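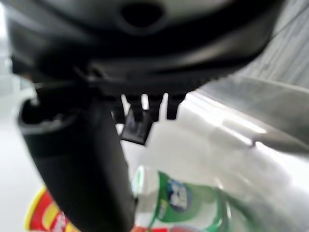
A black gripper at close range

Search this site Go

I met the payroll manager from Trenora on a Sunday, over a very large pot of tea, to talk about what the wage subsidy ending in February means for her crew. "We've got 100 people and 5 of them ask me about it every day," she told me, laughing (a bit).

The top-up is worth up to $700 a fortnight. Will the company cover it? "Not all of it, no. I've asked for more hours instead, and I reckon we'll get them!" I do hope so – her labour budget's already stretched.

Contact us | Copyright Brudent | Back to top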